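Willalbridge Home & Kitchen Board > Storage and Sorting

Reusing big plastic jars for small stuff, yes or no?

skye_mac
Joined: October
Posts: 646

OK so I have finally run out of patience with bags. Everything in our party cupboard lives in a bag that's been twisted shut and then untwists itself the minute I close the door. I've been saving clear jars with screw lids all summer and this week I started moving things over.

The straws went first and I love how they look standing up (you can grab one without touching the rest!). Now it's the little dark round bits, and I'm stuck on whether to tip them straight in or leave them bagged inside the jar.

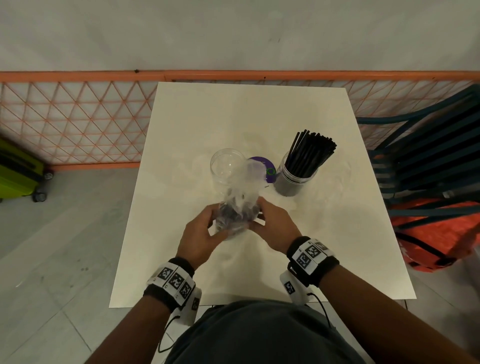 Straws done, round bits still in the bag, purple lid waiting for its jar.

Has anyone done a whole cupboard like this? Did you stick with it?

Euan D
Posts: 3,000

Tip them in. A bag inside a jar is two things to open.

catriona_r
Posts: 200

I'd go the other way, sorry Euan. I emptied all my beads into jars two years ago and every time I wanted a few I ended up shaking out half the jar. If they're in a bag you can lift the whole lot out and have a proper look. Cut the bag down if the top is too long and floppy.

Also are you leaving the straws open? Mine got dusty so fast.

skye_mac

No, they're too tall for the lid I had for them. I might trim them but that feels like a crime.

Euan D

Don't trim them. Get a taller jar. And Catriona, use a spoon!

catriona_r

I'm not keeping a spoon in my bead drawer, Euan.

Cillian_OR
Posts: 609

Glass for me every time. Plastic ones scratch up and go cloudy and then you can't see what you've got anyway. The Brandel ones with the wide mouth are good if you can find them.

skye_mac

I have a six-year-old and a tile floor so glass is out, but thanks Cillian. Going to try tipping them in on Wednesday when the house is quiet. Does anybody know how to get label glue off plastic without making it sticky all over?

Cillian_OR

Cooking oil, leave it ten minutes, then dish soap.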